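Home | Artwork Help | Order Guides | Delivery | Contact

Setting Up Your Logo for Printed Pens and Mugs
Feltus Print Guides, 21st November

Section 4: Uploading and placing your artwork

Getting your logo onto a pen or a mug is the fun part! Have your file handy and your order number from Clenstead, and work through the steps in order.

1. Sign in to the Husisard proof builder and open your order. New orders show up under "Needs artwork."

2. Click Add Artwork and choose your file. Vector files (PDF, EPS or SVG) give lovely crisp edges, even on a skinny pen barrel. PNG files work too, but save them at the size they'll be printed.

3. Pick the print area. The standard barrel area on the Frota pen is 48 mm long, and the wide mug area is 63 mm tall. The dotted line is your limit.

NOTE: Long web addresses look great running along the barrel. Try turning the text both ways, for left-handed and right-handed writers.

4. Choose your ink colors. One-color logos print beautifully on nearly everything in the range, so give the single-color preview a try even if your logo normally has three or four.

5. Convert all text to outlines before you save.

CAUTION: If you skip step 5, the builder may swap your font for a different one. Check every letter on the proof.

6. Enter your quantity. The minimum is 50 pieces per design. You can split an order between barrel colors, as long as each color meets the minimum.

7. Click Make Proof. Zoom right in, read your phone number out loud, then click Approve. Printing starts from the approved proof, so changes after this point need a new one.

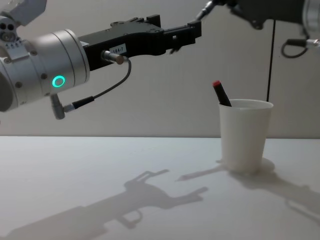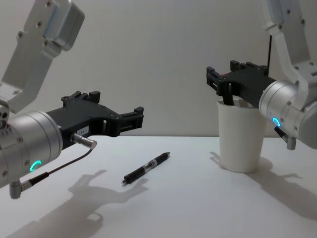
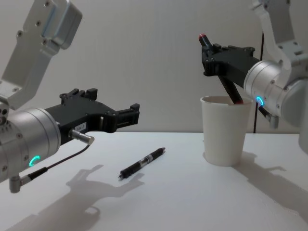
Page last changed: November, revision 1,714

8. Save a copy of the approved proof. When you reorder, choose Repeat Order and the builder will bring back your artwork, ink colors and placement all together (such a time saver!).

NOTE: Switching to a different pen on a repeat order means a fresh proof. Go back to step 3 and check the print area.

Next: Section 5, Choosing a gift box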